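The Grey Bins at Grornau

I finally got my pictures of the sorting room up! We shifted into the Grornau shed in March, and the old metal bins came along with us, scuffs and all.
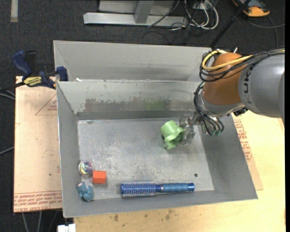
Words and pictures by the Jisel shed blogger

Light green cup, grey bin, my favourite colour combo in the whole place. I love how scratched the floor is, and there's a reddish-brown stain on the far wall I've grown quite fond of (no, I'm not painting over it).

More from the Rendance shelves soon!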